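Wavora hat and coat set, data card

Maintained by Tsehay Woldegiorgis. Collection notes by Abenezer Kahsay. Last changed in October.

Read this before you train on it. The set is smaller than the folder size suggests, and I have doubts about parts of it that the download page doesn't mention.

What it is

3000 episodes of a person working a pair of hand-held grippers, recorded from head height, hanging up and taking down clothing. The tasks are cap on hook, cap off hook, jacket on hook, jacket off hook, and scarf over arm. Each episode has head video, gripper pose, jaw opening and one line of text saying what was asked for.

The 3000 figure is before filtering. 113 episodes have pose tracks that jump by more than a hand's width between samples. We left them in and listed them in bad_pose.txt. Gostis, who funded the first round, wanted them removed. I'd sooner you saw them and made up your own mind.

What it's supposed to be good for

The original proposal said "general garment handling." I don't believe that and I wouldn't repeat it in a paper. Most of the set is caps, because caps are quick. A policy trained on it will probably learn to put a soft thing on a high hook. Whether it learns anything about sleeves is an open question, and our own tests with the Adugna baseline weren't encouraging. It did 30 trials on a jacket it hadn't met before and I would call the results a coin toss if I were feeling generous.

Labels

The text lines were written by the operators straight after each episode. They are not consistent. "Grey cap," "gray hat" and "the hat" can all mean one item. Colour words were never checked against the video. Success is the operator's own say-so, and people grade themselves kindly near the end of a shift. Tsehay re-marked 80 episodes without seeing the first marks and disagreed often enough that we stopped calling the field "success" and renamed it "operator_ok".

Splits

Train and test were split by episode. That was a mistake. The same operator, the same cap and the same rack can turn up on both sides, so a good test score means very little. A split by operator is in the Skasen folder. Please use that one and ignore the default.

Rooms and clutter
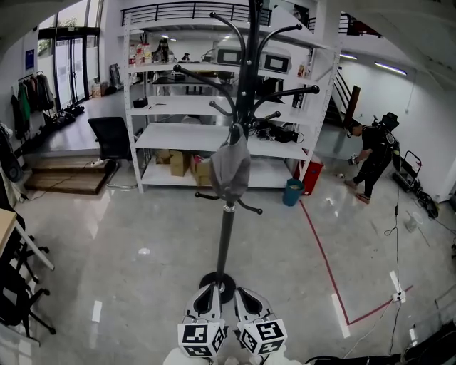

Background variety is the claim I trust least. Recording in an open workshop gives you a busy view, and it's tempting to call that diversity, but a model can just as easily use the clutter as a landmark. With white shelving standing straight behind the rack, the black pole and arms are about as easy to pick out as they'll ever be. Put the same rack in front of a dark staircase and I'd expect trouble. People in view are another matter. A colleague bending over off to the right is part of the recording, and we haven't masked anybody. If your ethics office needs faces blurred, you'll have to do it yourself, and check the results by eye.

Known gaps

No left-handed operators in the first round. No wet clothing. No rack that wobbles or tips, although real ones do both. Jaw opening is uncalibrated for the earliest sessions, so treat it as open or closed and nothing finer.

Report problems to Tsehay with the episode number. Reports without one go to the bottom of the pile.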